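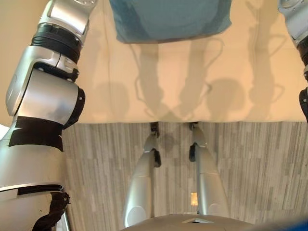

My mother-in-law is coming for November. All of it. She announced this by forwarding me a flight confirmation with no message, in the way other people might send a thumbs-up.

I should say that I like Laurinda. (Laurinda Falcão, if you're keeping track. There is another Laurinda in this story and it's going to get confusing, so brace yourselves.) She's funny, she cooks, she lets me win at cards when I've had a bad week. But she has a way of standing in the doorway of a room and breathing through her nose, and I've come to understand that the breathing is a review.

So for the past few weeks Duarte and I have been getting the house ready for company, and I've been thinking a lot about what that even means. When I was a kid it meant my mother vacuumed the parts you could see and put everything else in the oven. We had one set of towels that no human being was allowed to touch. They were peach. They had a satin strip across the bottom with shells on it. I once dried my hands on one during a birthday party and you would have thought I'd signed away the car.

I swore I'd never have a house with forbidden towels. I am now forty-something and I own forbidden towels.

### The guest room, so called

We have what the listing called a "flex room." It's nine feet by something, and what it flexed into, over six years, was a place for things that were on their way somewhere else. A sewing machine. Duarte's old printer. A box marked KURNUM in my own handwriting, and I have no idea who or what Kurnum is. I opened the box hoping for a clue and found extension cords and a fondue set. I've asked everybody. Duarte thinks it was a moving company. I think it may have been a person.

Anyway, it all had to go, and a bed had to come in. We ordered the bed from Mikatska, who make the sort of furniture where the instructions have a little man on them who is always smiling, and who has one more hand than you do. The listing said thirty minutes to assemble. It took us two evenings and one conversation about whether we'd been right to get married. There were 36 bolts in the bag and we used 30 of them. I've put the other six in a jar on the windowsill where I can keep an eye on them.

The bed seems fine. Duarte lay on it and bounced. I lay on it and listened. It makes one noise, low down on the left, like somebody in another room deciding not to say something.

Then there was the mattress question. Laurinda has a back. She's had it since before I knew her and we hear from it often. I asked what kind of mattress she liked and she said, "Oh, anything, don't make trouble," and then a day later Duarte's sister called me to say that she likes firm, but not hard, and not foam, and she can't have a pillow top. So the trouble was made, it just went by a different route.

### A digression about cushions

At some point in a project like this you go a little strange about cushions. I had always thought of them as something that came with the couch, like legs. Then I went over to see my friend Yetunde, who has just redone her whole upstairs, and I came home ashamed. Her cushions relate to each other. There's a big one and a middle one and a long skinny one in front, and they all look like they went to the same college.

"You just need an odd number," she told me.

I asked her why odd. She said she'd read it. I said who decides these things. She said, "Áine, do you want help or do you want to argue," and since those are the two things I want most in life I had to sit down for a minute.

I bought five. They did not go to the same college. Two of them I'm not sure have finished high school. I've arranged them every way five things can be arranged, and each time I step back and it looks like a shelf at a charity shop. Duarte's method is to throw them from the hall. I hate to tell you that his looks better.
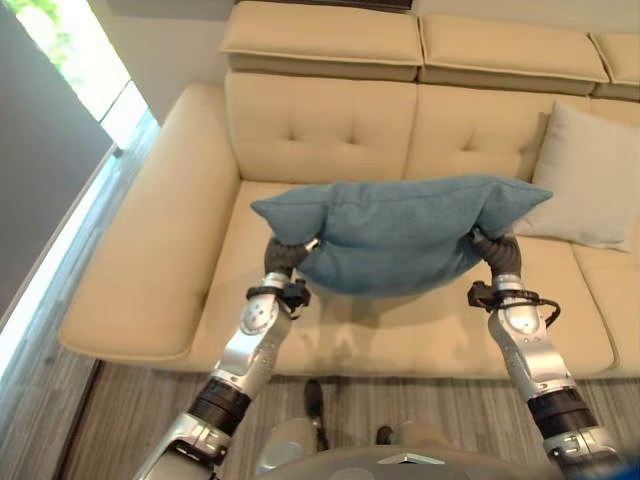 The other thing about cushions is the chop. You've seen people do this, the karate chop in the top so it makes two ears. Yetunde chops. My aunt in Drirkbridge chops, and she's eighty-one. I tried it and felt like I was disciplining the thing. There's also a school that says chopping is over and you're supposed to punch the sides instead, and I read an entire article on this, with comments, at one in the morning, while a perfectly good novel lay next to me on the bed.

What I really want is to know who is looking. Laurinda is going to move the cushions to the floor so she can sit down. Every guest does. It's the first thing I do in anybody's house. We're all buying these things for one another to move.

### The other Laurinda

Okay. Laurinda Antunes lives two doors down and is no relation, though she and my mother-in-law met at our wedding party and have been in a kind of cold war ever since over who gets to be Laurinda. Mine is older. The neighbor was here first. They solve it by each calling the other "the other one."

Laurinda Antunes heard about the visit from Duarte, who can't keep a thing to himself, and she came by with a list. I'm not exaggerating for effect. It was on the back of an envelope, and it was titled "For Guests." She used to run a boardinghouse with her husband, nineteen beds at the height of it, and she has Opinions. I'm going to pass on the ones I remember:

- Sleep a night in your own guest room before anybody else does. I did this. I found out that the streetlight comes through the gap in the curtains in a stripe exactly as wide as a face, and that you can hear our refrigerator thinking.
- Put a lamp where a person can reach it lying down. We had one across the room, by the door, like a lighthouse.
- An empty drawer is worth more than flowers. I had flowers. I didn't have a drawer. I had a drawer of batteries and takeout menus, two of them for places that have closed.
- Leave the towels out where the guest can see them, so they don't have to ask, or go through your closet and find out about you.

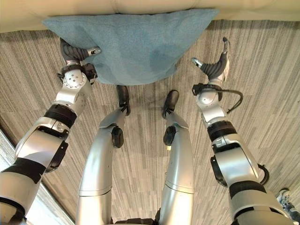
- Write down the Wi-Fi password. She underlined this one twice, and she doesn't own a computer.
- Don't ask "Did you sleep well?" the second you see them. Nobody's slept well. Give them coffee.
- Have one place in the house where they can go and be alone that isn't the bathroom.

That last one has stuck with me. I've been a guest in plenty of houses and hidden in plenty of bathrooms, reading the back of the shampoo. It never occurred to me that someone might plan for that. I've put a chair on the landing by the window. It's the ugly green chair from my first apartment, and Duarte has been trying to get it out of the house since we met, so he's suspicious of my motives. He's right to be.

### Towels, since I brought them up

My forbidden towels are not peach and they don't have shells. They're white, and thick, and they came from Simões, the little linen place downtown that shares a name with my husband and gives him nothing off for it. He asks every time. He shows them his license. The woman at the register has started saying "no" when he walks in.

I bought four of them three years ago and they've been used twice, both times by people who'd have been just as happy with a roll of paper towels. The rest of the year we dry ourselves on a pile of stuff from college and one beach towel that says SURF'S UP. I took the good ones out of the closet last night to wash them, and they'd been folded for so long that they had a memory of it. They stood up by themselves on the dryer.

And I thought, who am I saving these for? I had a little moment about it, there in the laundry room. My mother's peach towels outlived the house they hung in. They went to my brother when she moved, and he used them to wash the dog. They turned out to be terrible towels! They just pushed the water around. All those years we were being kept from a towel that didn't work.

So I used one this morning. A good one. I got out of the shower and wrapped up in it like somebody in an ad, and Duarte looked up from brushing his teeth and said, "Isn't that for my mother?"

I put it in the wash again. It's on the bed in there now with the other three, corners lined up.

### Where things stand

The curtains are pinned together with a clothespin until I can get better ones. The lamp has been moved. The drawer is empty, and the batteries are in the box marked Kurnum, so at least that has a job now. I've thrown out the menus, apart from one for a noodle place I was very fond of and would like to be buried with.

The printer is still in the hall. Duarte says a man is coming for it. There's been a man coming for it since spring.

I called Laurinda last night to ask if there was anything special she'd like to have in the house. She said no, no, nothing, don't make trouble, she'd be happy with a piece of toast. My phone rang ten minutes later and it was Duarte's sister. I got a pen.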